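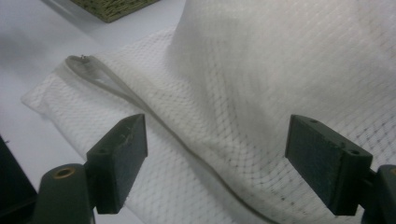

网袋,拉链斜着过去,两根绿夹指悬在上面。

十一月,晚上九点多,刚洗完澡,手腕还酸,但今天一定要写下来,不然明天又忘了细节。

第三轮采集做完了!Gachanja这个项目从我们车间开始讲起来的时候,我以为就是开会、看幻灯片,然后某天早上门口多一台机器,大家绕着走。没想到要先由我们这些在Grelgate干活的人来教它。拿着手持夹爪,把平时闭着眼都能做的动作一遍一遍做给它看:开网袋、把枕头塞进去、拉上拉链、放回筐里。我在整理台站了这么多年,还是头一回有人想知道我的手到底是怎么动的。

到今天为止,我一个人名下的记录是225条。Frauke Stöcker负责整理数据,她把数字贴在茶水间,我路过看了两眼,又倒回去看了一眼,哈哈。

说说网袋。网袋是最难的,比枕头难多了。布软,网眼又滑,夹指落下去常常只夹起一层,或者一口气夹起三层。用手的时候,指尖一捻就知道手里是几层,换成夹爪,那个感觉全没了,只能靠看。头两天我急得直冒汗,后来慢慢摸到一点门道:先别去碰袋子鼓起来的地方,找拉链旁边那条硬一点的边,夹住,停一下,再拉。我跟Frauke讲了,她让我对着录音再讲一遍,说这个要写进操作说明里。写进说明里!我回家路上高兴了一路。

枕头反而有意思。刚开始我总想一下子塞到底,枕头就卡在袋口,两边的布全堆在一起。后来改成先进一个角,再把另一边往里送,慢是慢一点,可是顺。老实人做老实事。我还跟旁边台子的人比了一下顺序,发现她先弄左边,我先弄右边,同一个活我们并排做了那么久,居然谁也没注意过。
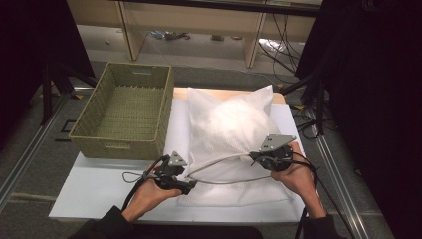 中午吃饭的时候大家聊到以后。有人直接问,Dulla生产线装好以后,整理台还要几个人。主管没有绕弯子,说装袋这一段以后白天主要由机器做,原来这一段的人分到检验和换线,夜班先取消。夜班取消这件事我举双手赞成,我上了那么多年夜班,胃就是那时候坏的。可是也有人靠夜班津贴还房贷,她听完一句话没说,低头把饭吃完了。我坐在她对面,不知道该讲什么。津贴怎么补,下个月才谈,我打算到时候跟她一起去问清楚。

我自己想去检验。下午已经跟着看了33分钟,看机器做过的袋子哪里会出毛病:拉链没拉到头,枕头角顶在外面,网布夹进了拉链齿。这些东西我一眼就能挑出来,原来眼睛里存了这么多东西,平时都不当回事。教我们看系统的年轻人问我怎么判断一只袋子该淘汰,我说看网眼松不松,再看边上起不起毛。他问松到多少算松。我愣住了,真没想过多少。最后我们俩拿了一堆旧袋子一只一只分,能用的放左边,不能用的放右边,分完他拍了照,说明天再找另外两个同事各分一遍,看看大家分得一样不一样。我很想知道结果!我猜夜班的老员工会比我手松。

记一下今天练的东西,免得明天早上又从头想:
带松紧口的白布件,左右两边要分开想,一边夹住口,另一边夹后面宽的地方。
夹住以后先不要提,先看有没有带起下面的东西。
线头会挂在夹指上,做几次就清一次。
肩膀放下来,不要端着。
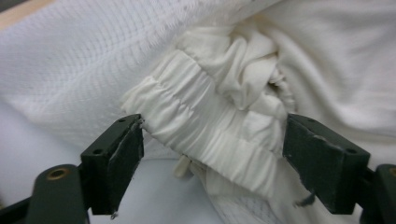 最后那条是写给自己的。夹爪拿久了肩膀会不知不觉抬起来,到收工的时候脖子像一块木板。我跟Frauke提了,能不能每做一段就换人,她说她也想过,只是之前没人开口,她不好估计多长时间合适。于是当场定下来,从明天开始两个人一组轮着来,一个做,一个在旁边记。我觉得记的那个人也能学到不少,今天我看别人做,就看出她收手的时候会先松左边,袋子就不会跟着跑,这一招我明天要试。

还有件小事。松紧口那种布件,我有一条做坏了,布从夹指中间滑出去,我下意识骂了一句,然后赶紧道歉,怕录坏了。Frauke说坏的也留着,做坏以后怎么救回来,也是要学的。我听了一下子轻松好多。以前带新人,我也是这么带的,先让他们看我怎么把乱掉的理回来。想到以后那台机器在Grenalport的车间里,碰到滑掉的布,会用我的办法再去夹一次,我就觉得特别好玩,甚至有点得意。

当然它现在还笨得很。上周看它自己试,一只袋子弄了半天,拉链拉到一半又退回去,大家围着看,急得都想伸手帮它。可是跟第一轮比,它已经会先找边了!找边是我教的(也可能是旁边台子教的,这个我们俩还在争)。

打电话给妈妈,她问我是不是要失业了。我说没有,要换个位置,得重新学一些东西。她说你这个年纪还学。我说就是这个年纪才学得快,该错的以前都错过了。她笑了半天,然后问我晚饭吃的什么。

明天早班,要带护腕,还有答应给Frauke的那张淘汰标准的草稿,现在只写了两行。网眼那一行写了又划掉,还是不知道“松”该怎么写,睡前再想想。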